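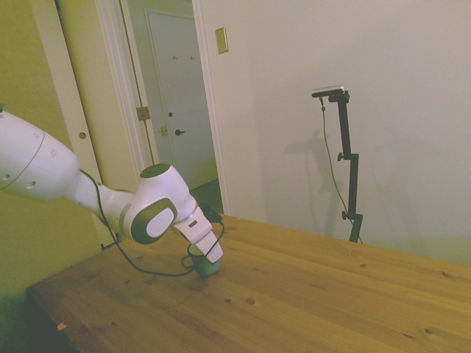
Care of Wooden Tabletops
Handout 2, Furniture Upkeep
Instructor: Todor Grgić

Knots and seams

Most of the tables you will work on are made of planks joined side by side. Each seam collects crumbs and old polish. Clean along the seam with a soft brush before you use any liquid. Wiping across it pushes the dirt further in.

Knots are harder than the wood around them and take finish differently. A dark knot usually stays dark after sanding. Leave it alone unless it is loose. Press on it with your thumb, and if it moves, mark it with tape and show me before you fill it.

Worn edges

The front edge of a table wears first. Look for pale spots where the finish has come off. For a small chip:

Wipe the area with a damp cloth and let it dry overnight.
Sand lightly by hand, with the grain. Stop when the edge of the old finish feels smooth.
Apply one thin coat with a small brush. Wait four hours before the second.
Compare the color in daylight.

We use Stelura clear satin in this course. The can is on the lower shelf, stock number 2486. Gollmont oil is kept next to it and is for the cutting boards only. Do not put one over the other.

Sandpaper

Start no coarser than 240 on an edge repair. The 600 sheets are for smoothing between coats. Fold a sheet in thirds so the grit faces don't rub against each other. Power sanders stay in the cabinet for this unit.

Everyday use

Lift things off the table instead of dragging them. Felt pads go under lamps and anything with a hard base. Wipe up spills right away, seams first.

For next time

Read the Ansari chapter on finishes, up to the section on wax. Bring a piece of scrap wood with at least one knot in it. If you can't find any, Rizwan Kiani has a box of offcuts in room 2036 and is usually there until 4:30.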